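Soltberg two-arm picking kit for a small shop, worth it or wait?

Posted by gatach_bench

Hi all. I run a very small assembly shop and we've been offered a trial of the Soltberg two-arm kit, the one with the hands instead of suction cups. The rep came out, set it up in front of our shelves and left it with us for 60 days. We're 40 days in and I have to decide soon, so I'm hoping somebody here has lived with one longer than I have.

What I want from it is dull stuff. Parts sit on yellow shelves, a plastic bin sits on the floor with a sheet of cardboard in it, and the kit is supposed to move parts between the two. No conveyor, no fixtures, nothing bolted down. That was the whole pitch, that you could leave your room the way it is.

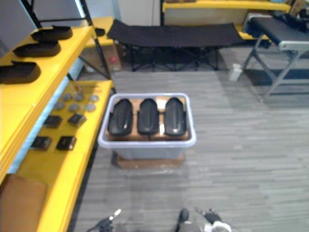 My trouble is with the small flat pieces. Long rounded parts it handles pretty well, and I've mostly stopped hovering over those. But give it something thin lying flush on a shelf and it dithers, goes in, backs out, goes in again. The rep says that's a grip setting and that the January update helped a lot of people. I have the update. I can't say I noticed!

The other thing is reach. Our bin is on the floor, and I keep wondering if I should put it up on a table and save the arms all that bending down. Has anybody tried both?

Pricing is by the month with setup thrown in, and the service plan is extra (a lot extra, if you want a person on the phone the same day). I also looked at the Najafi kit, which is cheaper but only comes with the one arm.

Posted by Event_Horizon_Tools

We've had the Soltberg for 6 months, so I'm a fan with complaints. Raise the bin. We started on the floor too and lost time on every single pick, and the day we put it up at waist height things got noticeably better. You do have to teach it the new spot again, which took me an afternoon and some bad language.

For flat parts, stop laying them straight on the shelf. We put a bit of thin foam underneath so the fingers have something to press into, and it went from hopeless to okay. I still wouldn't trust it with washers. Also slow the closing speed way down, it's under the hand menu, and ignore the preset they call "delicate" because on ours that one just drops things.

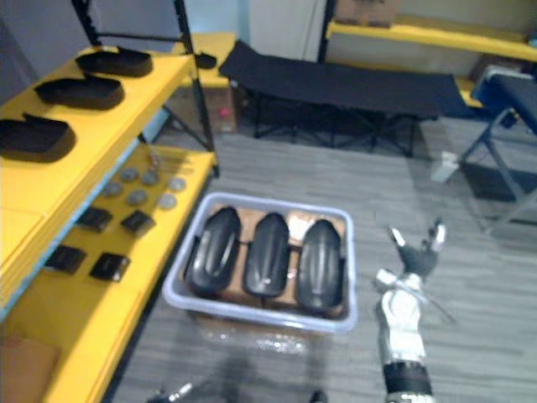
Three long black parts in the bin, right hand open beside it, flat pieces on the lower shelf.

On the service plan, I skipped it and got by with email. They answer, only you may wait a day or two. If a stopped line costs you real money, pay for the phone. For us a person just picks up the parts by hand until it's sorted, so I never missed it.

Oh, and ask them about spare fingertips before you sign. Ours wore out sooner than I expected and they come in packs of 4, and you'll want a pack in the drawer.

Posted by lowshelf

Went with the Najafi, no regrets. One arm is plenty if you're only moving stuff from A to B. Can't help with the Soltberg menus.

Posted by gatach_bench

Thanks both! Foam is going in tomorrow and I'll try the bin up on a table after that. I've asked the rep for the fingertip price and will post it when I get it.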